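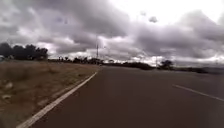 Open road under a heavy sky

Café showing as "permanently closed" on Lernell listings
Status: Solved
Opened by: Jasmina Todorova, Mangundap café, Brevstead

Hi all, me again, sorry! We shut for a refit in August and I ticked "temporarily closed" in the Lernell dashboard like the help page says. We've reopened now (bigger room, new counter, the lot) and I've switched us back to open, but the public listing still says PERMANENTLY closed in red. People are ringing up to ask if we've gone bust. One lady wanted to buy the chairs.

What I've tried so far:
- logged out and back in, on the laptop and on my phone
- set the opening hours again, 8 till 3
- cleared the browser cache, then tried a different browser
- hit "request review" and got the automatic thank you email, then silence

The dashboard says open. The listing says closed. Which one do I believe?

Reply from Yanti Hartono, Lernell support
Hi Jasmina, congratulations on the new room! Could you look under Venue > Linked profiles and tell me what's in there? When a café moves or changes size, we sometimes end up with a second profile for the same address, and the old one can win the argument.

Jasmina Todorova
Oh you clever thing, there are two of us! One is called Mangundap and the other is Mangundap (Fistus). Fistus is the booking add-on we tried last year and gave up on, I thought I'd cancelled it. That one says closed and I can't edit it, the button is greyed out.

Yanti Hartono
That'll be it. The Fistus profile still owns the public status, so your changes are going to a page that customers don't see. Please don't delete either of them, as your reviews are split across both. I can merge them from here if you confirm which name to keep.

Jasmina Todorova
Just Mangundap please! And can the old menu go? It still has the soup on it and I get asked for that soup every single morning.

Yanti Hartono
Merged, and the old menu is off. Give it 2 hours and check in a private window.

Jasmina Todorova
Checked at half past four and we're open! Reviews all there, hours right, red banner gone. The phone number is still the old one but I found where to change that myself. Happy for you to close this, thanks so much Yanti.

Ticket closed by requester.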